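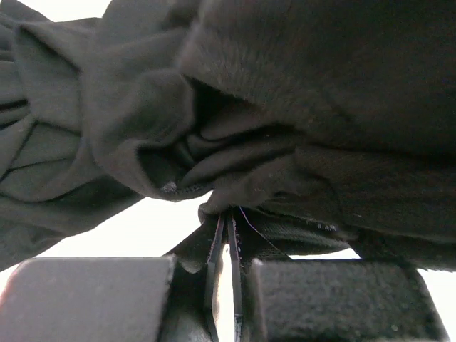 Dark grey knit, brushed side, bunched up so the folds show.

Hi all,

Sorry for the slow answer, I've had the in-laws staying and the sewing room has been the spare room, so everything I own with a blade or a bobbin has been living in the hall closet under the winter boots. They flew home last night and I have my table back!

Nikola Lazarević wrote:

> I've been given a big bag of old sweatshirts and fleecy pants and I'd like to turn them into a quilt for my daughter before she moves into residence. I've only ever quilted with cotton. Do I have to put that iron-on stabilizer on the back of every single piece? It's going to cost more than the quilt is worth. Also, do I need batting if the sweatshirts are already thick? And what needle? My machine is an old Prerier and it chews anything stretchy.

Nikola, I've made 6 of these now (two for my own kids, the rest for people who caught me in a weak moment) and I have Opinions, so get yourself a coffee.

Stabilizer first. For T-shirts, yes, every piece, no arguing. For sweatshirt knit I stopped bothering after the second quilt. The heavy stuff holds its shape pretty well if you cut it big and handle it like pie dough — pick it up flat, put it down flat, don't drag it around by a corner. I cut my blocks at 43 cm, which is about as much as you'll get across the front of an adult medium once you've lost the side seams and the pocket. If a shirt has been washed thin, or it's one of those drapey ones with a lot of polyester in it, then go ahead and back it, but buy the lightweight stuff and only do those few.

Batting: leave it out. Please. I put batting in my first one and my son called it the lead apron. It took both of us to get it out of the washer, and the poor machine walked halfway to the furnace. Sweatshirt on top and flannelette on the back is plenty for a residence room, where the heat is stuck on full anyway. If it still seems skimpy, use an old flannelette sheet as a middle layer.

Needle: a size 100 stretch needle, and change it sooner than you think you should. Fleece dulls them fast. If your Prerier has a dial for presser foot pressure (mine was on top, left side, under a little cap I'd taken for decoration for eleven years) back it right off. That's most of your chewing problem. The rest is probably starting at the very edge of the fabric. Start on a scrap and run straight on to the real seam, and it has nothing to swallow.

A walking foot makes a huge difference too. I bought a generic one, it was cheap and it clatters, but I wouldn't do without it. Longer stitch than for cotton, 3 or a bit over. And don't stretch as you feed! I know everyone says that. I did it anyway and got a seam like lettuce.

On pressing, I don't iron the seams open at all with the thick knits. I finger press them and topstitch both sides down with a narrow zigzag. It keeps the bulk spread out and it looks sort of sporty, which suits the fabric. Steam is fine on the cotton ones, but keep the iron well away from anything with a printed logo or you'll be scraping purple off the soleplate with a butter knife.

Oh, and brushed side or smooth side? I've started flipping some of the plain ones so the fuzzy side is out. It's gorgeous to nap under. It does have a direction to it though, so chalk an arrow on each block before you cut or you'll end up with squares that look like different greys depending on where you're sitting. The fluff gets into everything, so clean out your bobbin area every time you wind a new one.

I tie mine instead of quilting them. Crochet cotton, a square knot at each corner and one in the middle of each block, done in front of the hockey game. Itziar Valcárcel long-arms hers and they're beautiful, but she has the machine and I have a recliner. Itziar, if you're reading, what thread did you use on the one with the hoodie pockets left in? I meant to ask in May and then forgot completely.

For the backing I used Helon flannelette on the last two and it has held up well, a bit of pilling near the top where it gets tugged at. Wash it hot and dry it hot before you cut. Mine shrank a shocking amount lengthwise and I had to piece a strip on.

I have a bag of ribbing and cuffs left over if anyone wants them for mitts. I can bring it to the next sew-in, or leave it on the porch for pickup.

Cheers,
Maureen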